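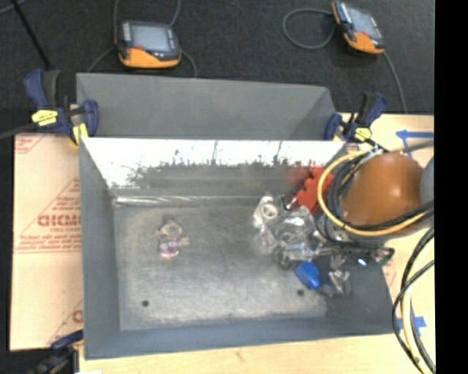 Week two with the Nusto picking kit and I have opinions. Quick ones, lunch is short.

Background for anyone new here. I pack small plastic bits for a living, more or less — orders come in, stuff goes in bags, bags go in boxes. Wanted something that would take mixed parts out of a bin so I could stop doing it at 9 at night. Looked at Voicu first, way back in February. Nice people, wanted a yearly contract. No thanks. Nusto sells the software and the gripper as one kit and you bring your own arm. 1672 dollars with shipping. Paid for it myself, nobody sent me anything.

Setup. The manual is 2 sheets of paper and one of them is the warranty. Calibration took me an evening, then another evening because I bumped the table. Clamp your bin down. Clamp everything down. A metal bin that slides half an inch will ruin your whole night.

Colored parts, no problem at all. Red, blue, whatever, it goes right in and grabs. Opaque stuff with a bit of shape to it is what this thing was made for and if that's all you sell then stop reading and buy one.

Clear plastic, well. Clear plastic in a shiny gray bin is about the meanest thing you can ask for and it's mostly what I ship. Reflections everywhere. It goes for the reflection sometimes, pokes the wall, backs off, thinks, tries agian. Heaps are worse than singles. A clear piece lying off by itself it will usually get on the second go.

I kept a tally over the weekend. 1000 tries, mixed bin, 723 good picks. The box says "up to 99%" which, ok. Up to. When I left the clear parts out it did a lot better but I didn't write that run down properly so no number from me.

Cables are my other gripe. The ones in the kit are too long and they hang in big loops right by the gripper. Tie them up before you start. The ties in the box are junk, get your own.

Support was good though! Wrote to them at night, had a reply with a new settings file by breakfast. Helped a little with the glare. They also said try a matte liner in the bin so I've ordered some from Dretham, should be here this week.

Would I buy it again? Probably. For the money I don't know what else does this. Harkeck has one comming out later in the year that's supposed to be better on see-through stuff, price not announced, so if you can wait then wait. I couldn't.

Will post the liner numbers when I have them. Same bin, same parts, same 1000 tries. Ok back to work.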